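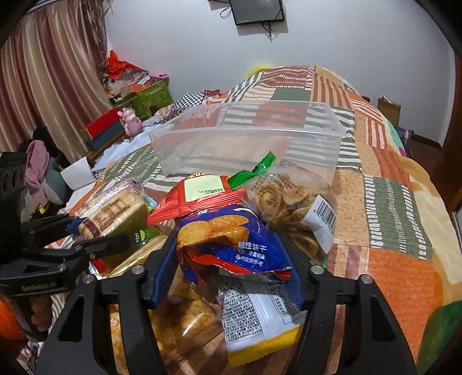

Biscuits and crackers piled up on a bed, blue bag to the front.

News > Community > Storncombe Snack Swap

STORNCOMBE SNACK SWAP COMES BACK IN FEBRUARY, AND WE WANT YOUR BISCUITS

Stotunton, December 27, 2022 - I'm Zuzana Říha, I run the Storncombe Snack Swap, and I'm so happy to say we're doing it again! The second swap opens in February at the Flurner reading room on the upper floor, same place as last time (yes, the one with the squeaky stairs).

If you missed the first one, it goes like this. You bring three packs of biscuits, crackers or cookies from anywhere in the world, you put them on the big table, and you go home with three packs somebody else brought. Last time 124 people came and I'd planned for a lot fewer, so we ran out of tea before lunch and I had to send my brother-in-law out for more. This year I'm hoping for almost 200!

I've been collecting ideas for the themed tables. The blue bag with the round golden crackers on the front says 韧性饼干, which is a kind of plain, firm, semi-sweet biscuit that's lovely dunked in tea. I'm also very fond of little round brown biscuits in a clear bag, the sort you can't stop picking at while you're meant to be doing something else. Both kinds will get a spot on the Tea Biscuit table, and I'd love to see more packs with labels I can't read. Bring them! Someone in the room will be able to help.

New this time is the Kopecký corner, named after the old bakery on our street, where you can swap homemade biscuits too. Please write the ingredients on a card and mark any nuts, milk, egg or sesame in big letters. Store-bought packs need to be sealed and in date.

Boris Oravec is back to look after the tasting table. "I tried 28 kinds of cracker last time and I still think about the one with the seaweed," he told me. "If whoever brought it is reading this, please bring two."

Entry is free and you don't have to sign up, but if you're coming with a school class or a big family, drop me a line first so I can put out extra chairs. The exact date and opening hours go up on our notice board and on this page once the room is confirmed. Kids are very welcome, and so are grandparents with strong opinions about shortbread.

Press contact: Zuzana Říha, Storncombe Snack Swap, Stotunton

Get swap news in your inbox. Enter your email to join our newsletter. You can unsubscribe at any time.

Contact | © 2022 Storncombe Snack Swap | Back to top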